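How do you pick a robot's fingers?

Robots have to practise too! At Windbridge, Teodora Kovačević and Crisanto Dela Peña try out gripper fingers all day. They start inside a computer, in a pretend room. Nothing gets broken in there. Cheaper, too.

A gripper is a robot's hand. Most only have two fingers. Open, close, thats it. So the shape of the fingers matters a lot.

First test: the knob. Round ones are tricky. Flat fingers only touch a round thing in a couple of small spots, so it can slip. The speckled grey one is a favourite with the team.

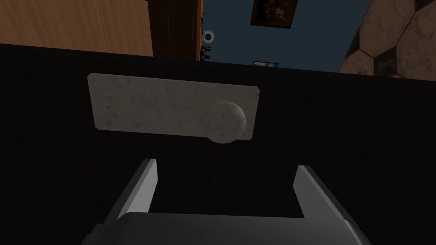 Flat fingers or soft fingers?

Flat ones are simple. Good for boxes and blocks. Soft rubbery ones squish around things, so better for eggs or a peach. But they wear out faster. Crisanto likes flat. Teodora likes soft. They argue about it at lunch.

To be fair, every pair gets the same test. 1,000 tries each, same room, same arm. Then they look at the scores. One pair last September dropped things only 37 times, a Windbridge record!

Where the camera goes is important as well. Put it near the hand and it can look past the fingertips, handy for lining things up. But it can't see much behind it. 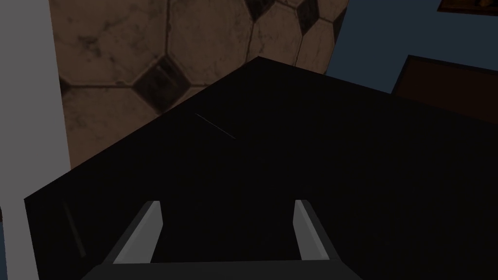

Can a robot feel what it's holding?

Some can. They have little sensors in the fingertips that measure how hard they are pushing. Others have to geuss from the camera and from how far the fingers have closed.

Try it yourself: pick up a marble with two rulers. Then with two sponges. Which was easier?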